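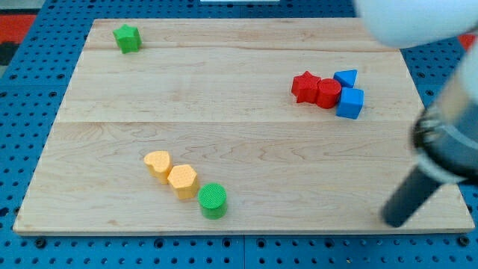 Research Associate, Election Information Monitoring

Stodadmont Center for Election Information
Location: Plotedport (hybrid, two days a week in the office)
Contract: fixed term, full time, ending in November of next year
Posted: 2019-06-23

About the job

The Center follows false and misleading claims about voting as they spread on social media, in text messages and on local websites. We look at claims about where and when to vote, who is allowed to vote, and how ballots are counted. Our findings go to county election offices, newsrooms and platform trust teams in the form of short briefs.

We are hiring one research associate to join the monitoring desk for the coming election cycle. The person hired will report to Seon-mi Ryu, who runs the desk, and will work closely with Seo-ah Tak on methods and data.

The desk does not work for any candidate, party or campaign, and it does not take a position on ballot measures. Staff agree in writing not to do paid or unpaid campaign work while employed here.

What you will do

Read and sort incoming items each morning from the Hastby queue, our in-house tracking tool. On a normal day the queue holds 50 to 70 items. In the last weeks before an election it can pass 1000.

Check each claim against state law, county notices and direct contact with election officials. Phone calls are a regular part of this.

Write briefs of one or two pages, with sources listed, for readers who have little time.

Keep a record of accounts and pages that post the same material on the same day, and flag likely coordinated activity to Seo-ah Tak for a second look. Associates do not name a foreign government or any other actor as the source of a campaign on their own. That step needs sign-off from two senior staff.

Take a turn on the evening and weekend schedule during the final 10 days before each election. Time worked on weekends is paid back as days off.

What we are looking for

At least two years of work in reporting, research, election administration, library work or a related field. A degree is not required.

Clear written English. You will be asked for a writing sample and given a timed exercise.

Working knowledge of how elections are run in at least one state, including registration deadlines and mail ballot rules.

Comfort with spreadsheets. Some experience with a scripting language is useful, and we can teach the rest.

Reading knowledge of Spanish, Korean, Russian or Chinese is a plus. Please tell us your level and how you have used the language.

Some of the material is hostile or upsetting. Staff can rotate off the queue on request, and counseling is covered by the health plan.

Pay and benefits

The position is paid on the Center's associate scale, and the pay band is sent to every applicant before the first interview. Health and dental coverage start on the first day. We offer paid vacation, paid sick leave and a public transit pass. The Center cannot sponsor visas for this position.

How to apply

Send one PDF with the following:

A resume, no longer than two pages

A cover letter of one page saying which part of the work you have done before

One writing sample, published or not, of which you are the only author

The names of two people we may contact. We will not call them before telling you.

Use the application form on the Center's jobs page and choose "Monitoring desk" from the list. Applications sent by regular mail will not be read in time.

Applications are read in the order they come in, and the posting comes down once the job is filled. Interviews are held by video. Finalists do a paid half-day exercise using past items from the queue.

Questions about the work itself can go to Seon-mi Ryu through the contact form. Questions about benefits or access needs during the interview should go to the Plotedport front office, which will answer within five working days.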